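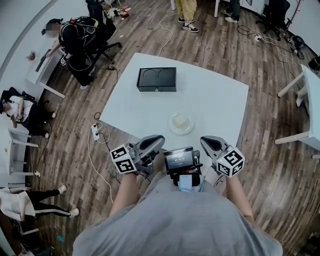
At the table in a light grey T-shirt.

Allorwood knitters pass blanket target
August 12, 2024

Knitters in Allorwood have finished 73 blankets for families in temporary housing, passing the target set when the appeal opened in May. The blankets are made from knitted squares sewn together, and more than 700 squares were handed in during the first month alone.

Most of the wool was given by local people. Bamel, the yarn shop on Janssen Street, kept a collection box by the till and took in about 2,000 balls over the summer — far more than the group could use on blankets. What was left has been sorted by weight and will go towards hats, mittens and baby cardigans.

The finished blankets have been washed, labelled with their fibre content and packed for Drandell, where a housing charity will give them out before the cold weather starts. A few of the larger ones are double bed size. The rest are for cots and single beds.

The group is still short of people to sew squares together. Anyone who can help is welcome at the Allorwood library meeting room, where sessions last 2 hours and tea is provided. Needles and patterns can be borrowed. Squares should measure eight inches and be knitted in double knitting wool, either acrylic or machine-washable, with a long tail left for sewing up.

Spare wool can still be left at Bamel during opening hours. Part-used balls are fine, but mohair and very fluffy yarns cannot be accepted for the baby items.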